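skeltitz-chores

A small pile of robot chore attempts, plus my running opinion on whether any of this is ready for a real house. Short version: kind of, on a good day, if the house is one table.

What's in here

I started Skeltitz because I kept seeing laundry-folding clips and wanted to know what happens in the takes that don't get posted. So I kept all the takes. There are 40 episodes so far, and 29 of them end the way I wanted. The other ones are in the same folder, with the same naming, and please don't filter them out before you've watched a few – they taught me way more than the good ones did.

Chores covered:

tidy – pick up loose stuff, drop it in a basket
wipe – drag a cloth across the table
stack – put bowls inside each other
basket – move the basket itself to a new spot

Each episode folder has the wrist video, joint positions, and a notes.txt in my own words. Some notes are one line. Sorry, I get tired.

Can it do chores yet?

Wiping, pretty much yes! It misses corners and it has no idea when a spot is clean, but so does my brother. Stacking works if the bowls are far apart to start with. Tidy is fine with chunky things and falls to pieces with anything flat (socks were a disaster, I gave up on socks in May).

Basket is the one I'd have bet on and I'd have lost. I figured a big bright thing with holes all over it would be the easiest grab in the world. But an open woven basket gives you a hundred places to pinch and most of them are bad ones. Grab one strand and the whole thing swings. Go for the wavy rim and the fingers can catch in a loop and won't let go.

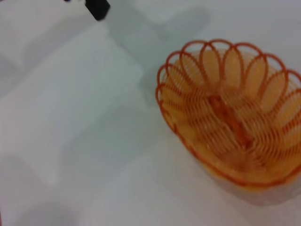

Kwabena Eshun tried the same chore on his setup with a plain plastic tub and got it in an afternoon, so I do think it's mostly the shape. Busisiwe Ntuli thinks I should approach lower and slower. She's probably right, and there are 13 episodes tagged basket if you want to argue with either of us.

Known problems

Wrist video can be pretty soft, especially up close. I left it alone.
The arm throws its own shadow on the table, and my older Brastetau checkpoint reacts to it.
Episode 12 has no joint log. My fault, I unplugged the wrong thing.

Using it

Run load.py with a chore name and it'll hand you the episodes in order. If you train something on this and it learns to carry a basket, open an issue and tell me how!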